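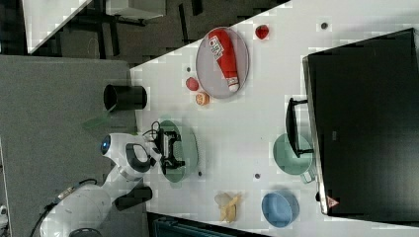
Overhead view, arm at the green plate.

Gripper pose drifts at the rim of a plate, fine everywhere else

Posted by Triin Bite

I'm running a pick routine on a table-top kitchen set-up. Perception is one overhead depth camera, segmentation gives me a mask per object, and Plolitz turns the mask into a grasp pose. Planning goes through Toltano with the default settings.

Banana, squeeze bottle and saucepan are all reliable. The round green plate isn't. The plan succeeds, the arm goes to the right side of the plate, and then the fingers close either on top of the rim or 11 mm outside it. Out of 79 attempts on the plate I got 33 good picks. The error isn't in a fixed direction, so I don't think it is the hand-eye calibration, which I redid in May anyway.

The plate is pale and the table is white. I have tried raising the mask threshold and it made no difference that I could see. Is this the planner or the perception? I would like to know before I start changing both.

Brendan Hegarty

Probably calibration. Do it again with more poses. I used 19 and it sorted mine out.

Angus Rutherford

I wouldn't start with calibration if the bottle and the banana are fine on the same table. A bad hand-eye transform would shift those as well.

Look at the depth image around the rim. A plate edge is only a few millimetres above the table, and most depth cameras smear it. Plolitz fits a plane to the points under the mask, and if half of those points belong to the table the normal tips over and the grasp point slides outwards. Which way it slides depends on where on the rim it picked, so you would get an error with no fixed direction.

Things to try, in this order:

Log the grasp pose before it goes to the planner and draw it over the point cloud. If it is already wrong there, leave Toltano alone.

Erode the mask by a few pixels before the plane fit.

Fit a circle to the mask outline and take the rim position from that. Use depth only for the height, averaged over several captures.

Also check whether your approach vector is locked to vertical. For a rim grasp I tilt it slightly so one finger goes under the lip. With a straight descent you need very good height, and you won't have it.

Triin Bite

Thanks both. I drew the poses over the cloud and they are wrong before planning, so it's perception. Eroding the mask helped a bit. I'm writing the circle fit now.

Ciarán Nic Aodha

The circle fit works for round plates but falls over on oval ones, and you have one of those on the table too. Fit an ellipse from the start and you only write it once. Watch out for the bottle lying across it, as the mask will have a piece missing. RANSAC copes with that and least squares doesn't.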